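Episode acceptance rules for sim teleop: what's in yours?
Started by gantry_moth, 2024-11-04

gantry_moth wrote:
So we finally wrote down our house rules for two-arm tabletop episodes in sim and I'm weirdly happy about it! We had 2,737 episodes and every reviewer was passing or failing them on gut feeling. The draft, borrowed heavily from Ingvar Norðdahl's notes on the Wondance project:

1. The idle hand stays open and clear of any object.
2. No finger passes through a tray wall or floor, not even for one step.
3. An object counts as held only when contacts show up on at least two sides of it.
4. Episodes under 90 steps go to a second reviewer.

Rule 1 is the one people fight me on. Typical moment from the tray set:
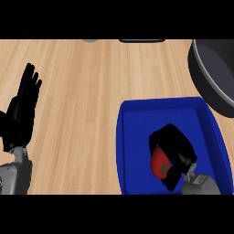
Left hand open over the bare table, right hand closed over the red object in the blue tray.

I love how readable that is. One arm is clearly working, the other clearly isn't, and a new reviewer can tell at a glance.

pelican_torque wrote:
Great list, and I'm stealing rule 3. But I'd fail your left arm! It's hovering over the table. Our rule (Savenon house style, written by Lorenz Danzer) is that an idle arm goes back to its home pose, full stop. Otherwise the policy learns that floating around is part of the job.

gantry_moth wrote:
We tried that in April. Operators parked the arm, then had to bring it all the way back for the handover, and the episodes got longer and jerkier. I'll take a calm hover.

nib42 wrote:
With pelican on this one, sort of. Hover is fine if you write down a height band and a max drift. "Clear of any object" is too vague. Clear by how much?

gantry_moth wrote:
Fair!! Adding a number.

solderandsage wrote:
Can we talk about rule 3? With the fingers wrapped over the top like that, I can't tell a grasp from a press against the tray floor. From this view you could argue either one. We log contact forces and require 4 steps in a row with the object off the floor before the word "grasp" goes in the label. Until then it's "contact".

pelican_torque wrote:
Oh, that's good. Does it hold up for round things? Ours roll.

solderandsage wrote:
Better than I expected. We relabeled 142 episodes from the Abella set that way, and the arguments in review mostly stopped. Flat things are still a pain.

nib42 wrote:
Please also put the label vocabulary in the same file as the rules. We kept ours separate and they drifted apart within a month.

gantry_moth wrote:
Done, same file. Version two has the height band and the contact/grasp split. Home pose stays optional, sorry pelican! I'll post it once Nevar's reviewers have had a go at it.

pelican_torque wrote:
Still wrong about the home pose, but send it over, I want to run it on our tray episodes.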